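Gristdale wool wash - three months in

26 Mar 2019

37 comments 40 shares

I bought my first bottle of Gristdale in December, after a cardigan I loved came out of an ordinary wash fit for a teddy bear. I'd been told by Kinga Bárány at my knitting group to try it and I put it off for ages, mostly over the price. Silly me!

It's a no-rinse liquid for wool, silk and anything else you'd fret over. You fill a basin with cool water, put in a capful, push the jumper under and leave it alone while you have a cup of tea. Then you squeeze (never wring - I know, I know) and roll it in a towel. The water goes a truly horrible colour the first time, so don't do it in front of guests.

What I love most is how the wool feels afterwards. My grey fisherman's jumper was scratchy from the day I got it and I now wear it with just a T-shirt underneath. The smell is lovely too, a bit like cut grass, and it fades by the time the thing is dry. I had the Jadau one before this and it left my scarves smelling like a hotel lobby for a week.

A few grumbles. The cap drips down the side of the bottle, every single time, and the label has gone to mush as a result. The 1000 ml bottle is also far better value than the small one but much harder to find in shops - mine came by post. And it's no good on grease. I had butter on a cuff and it took three goes and a dab of washing-up liquid.

You can use it in the machine as well, on a wool cycle with the spin turned right down. I was nervous, so I started with socks, then moved on to a blanket, and both came out the size they went in. For anything hand-knitted I still stick to the basin, but for blankets the machine is a joy, and my arms are grateful.

I'm on my second bottle now and have already promised one to my sister.

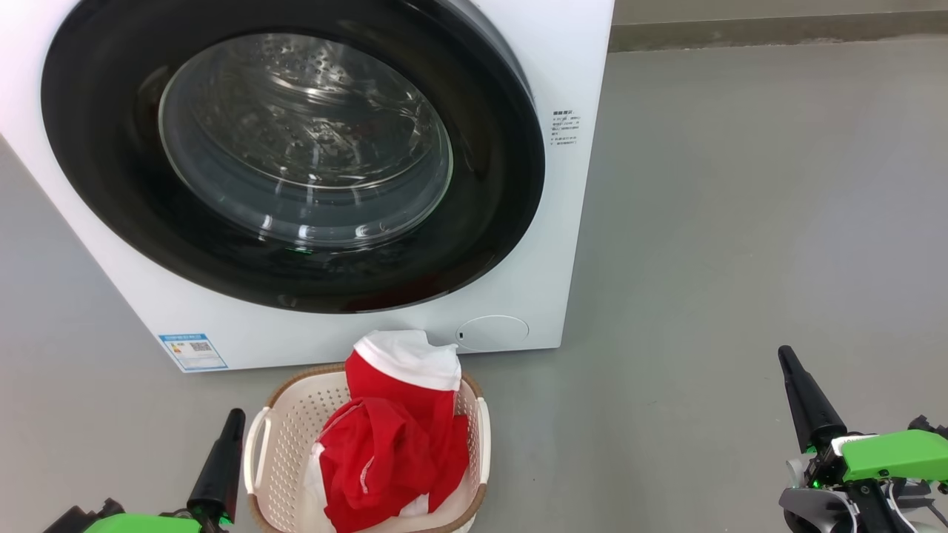
Fine for socks and blankets, jumpers still go in the basin.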